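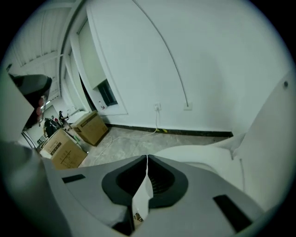
Fig. 1. Light grey housing with a white curved finger.

My project looked at flood warnings in Norkivville, where the river came over in April. I posted a short survey to 633 homes and got 202 back - better than I'd hoped! Most people had heard the siren, but plenty didn't know which shelter was theirs.

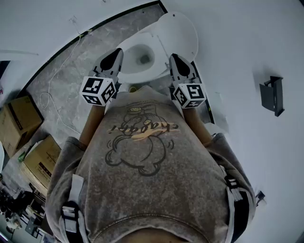
Where should people on the low road go?
To the Broltomeck school hall, which has room for 100.

Senga Laing lent me her old rainfall notes, and I've put those at the back.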